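Workshop > Tips > Grippers and Small Arms > Two-finger gripper care

Looking after a two-finger gripper on a small arm

These notes cover the electric parallel gripper on our bench cell, the one that loads blanks for the Botach fixture and unloads them again. The arm is a Rai, the gripper is the narrow Andau with angled fingers, and the simulation we check moves in came with the arm. Most of it applies to any small gripper with two fingers and one motor.

Before you touch it

Put the arm in manual and drive it to the service position, fingers up, at a height where you can see both tips without bending. Press the stop and hang the tag on the pendant. The gripper has its own supply, so switch that off too. A stopped arm does not mean a dead gripper, and a finger that closes on your thumb closes with the same force it uses on a blank.

Take the part out first if there is one. If the gripper has stopped on a part, hold the part with your other hand before you release the fingers. Steel blanks are heavier than they look and they land corner first.

Weekly wipe-down

Do this Thursday before the cell goes back on. It takes 12 minutes once you have the cloths out.

Wipe the finger faces with a lint-free cloth and a little isopropyl alcohol. Go from the base toward the tip so you don't drag chips down into the slides. Use a wooden toothpick for packed dirt at the corner where the finger meets the base. No air line. Compressed air puts fine grit behind the wiper seals, and it stays there.

Check the tips with a fingernail. A groove you can feel will show up as a crooked pick within a few days. Small nicks can be dressed with a fine stone, two or three strokes, flat on the face. Do both fingers the same amount, or shim the one you took more off.

Look at the screws. Each should have a paint line running across the head and onto the finger. If the line is broken, the screw has turned. Take it out, clean the thread, use one drop of medium threadlocker and torque it to the figure in the gripper manual. Don't just nip it up.

Grease

The slides want grease every 900 running hours. The counter is on the second maintenance page of the pendant, and ours read 2780 at the last service. Write the reading inside the cabinet door with the month next to it (ours says July).

Use the light lithium grease that Mommont sells in the small syringe. A bead as long as a grain of rice on each slide is plenty. Open and close the gripper by hand ten times or so, wipe off whatever gets pushed out, then do it once more. Too much grease is worse than a little too little. It creeps down to the tips and the parts begin to slide.

Checking the alignment

Both fingers should travel the same distance and their tips should finish level. To check this on the machine, lay a small square across the base and bring the fingers in slowly until one tip touches the blade. The other should be touching or within a sheet of paper of it. If one tip is high, loosen its two screws, push the finger down onto its seat and tighten again. Nine times in ten it was dirt under the seat.

Do the same check in the simulation whenever you change fingers. Load the new finger model, leave the gripper empty and turn the view so you are looking past the tips. A wrong offset is easy to spot against a straight line in the background. The stock room the software loads has a tiled surface that does fine for this. 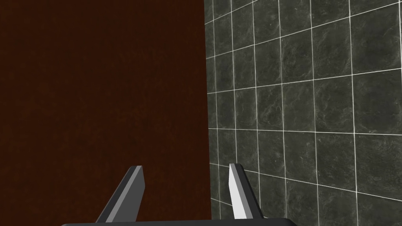
Gripper view in the simulation, nothing held. The two tips come up to almost the same height.

Don't judge the finger color or brightness from the screen. The lighting in the software can make one finger look nearly white and its partner dark gray, and that tells you nothing about the parts. Look at the outlines only.

If the tips are level on the screen and crooked on the bench, the fault is mechanical. If they are level on the bench and crooked on the screen, somebody has loaded the wrong model or mirrored it. Fix the model before you run another path. We once chased a collision for most of a morning that only existed in the file.

Resetting the zero

After any work on the fingers, run the zero again.

1. Switch the gripper supply on with the stop still pressed.
2. Release the stop and stay in manual, at the slowest speed.
3. Open the fingers fully and wait for the position to settle.
4. Close them on the 11 mm gauge block, gently, with force set to the lowest value.
5. Enter the block size on the gripper page and save it.
6. Open, close on the block again and read the number. If it has moved by more than a tenth, repeat from step 3.

Keep the gauge block in its box. Ours lived in the tray with the blanks for a while and picked up a burr, and every zero after that was off.

When it starts dropping parts

Clean the tips first. Oil from the blanks is the usual cause and the cheapest to fix. After that, check the zero, then the pads if yours has them, then the cable where it bends at the wrist. A cable that is going bad will often work with the arm still and cut out on the turn — so move the wrist through its full swing while you watch the position reading. If it jumps, replace the cable. Tape only buys you a day.

Leave raising the grip force until last. It hides worn tips for a week or two and it's hard on the slides.

Spares worth having on the shelf: one pair of fingers, a bag of the right screws, one wrist cable, one grease syringe. Order the fingers as a pair even if only one is damaged.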